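Viltberg Court (shoe)

The Viltberg Court is a low-cut indoor trainer, first sold in 2000 and still in the shops today in a slightly changed form. I've looked after this page for a good while (and worn through more pairs than I'd like to admit), so forgive me if it rambles a bit!

Origins

Viltberg started out making walking boots in the town of Skelitz, and the Court was its first go at a sports shoe. The first run was tiny, only 200 pairs, sold from the factory counter to local handball and badminton clubs. Those had a suede toe, a gum sole and a plain canvas tongue. I've handled one of them and it weighs a ton next to anything modern, but the grip is still lovely.

Design

The sole is what people remember. It's a flat gum rubber with a round pivot point under the ball of the foot, and it squeaks like mad on a clean floor. The upper is suede at the front and mesh along the sides, and the heel has a stitched V that has hardly changed. Laces run through seven eyelets, though the top pair sits so far back that most players I know leave it alone.

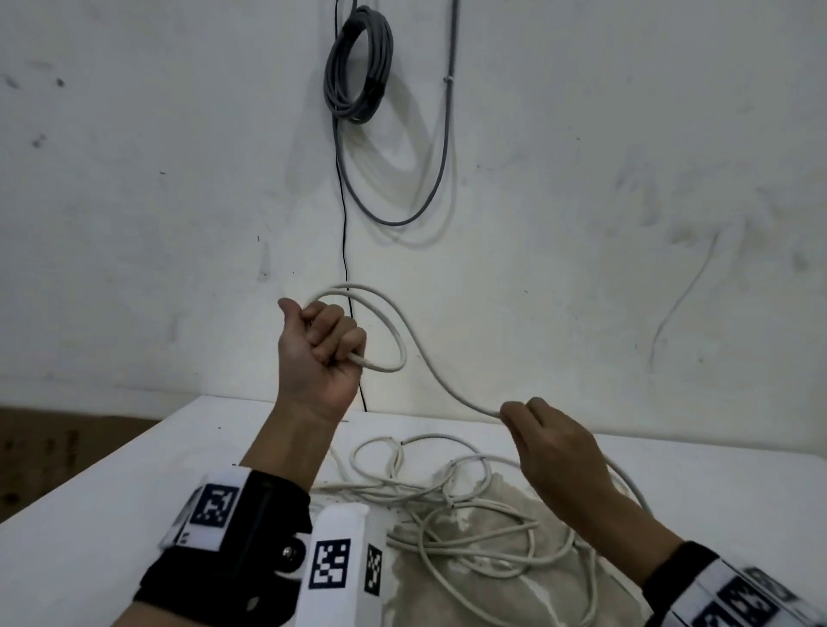
Sizing is a sore point. Early pairs came up small and narrow, so club players went up a half size as a matter of course. The second version, known as the Court B, fixed the width but made the tongue thicker, and plenty of us grumbled about that too.

Colours

I've managed to list 21 colours so far, and I'm sure there are gaps. White with a navy heel is the one you'll see most. The Basstead edition, in bottle green with a cream sole, was made for a shop of that name and is the one collectors chase – mine has a split toe and I still won't part with it. A mustard pair came out one May and sat on the sale shelf for ages, and now of course everyone wants it.

Later versions

Uddin, the sole maker, took over the rubber from the third version onwards. The newer compound is lighter and marks the floor less, but it does go shiny sooner. A mid-cut was sold for a short time as the Court High. It has since been dropped, and the low is the only one still made.

See also: Indoor court shoes; Gum soles; Handball footwear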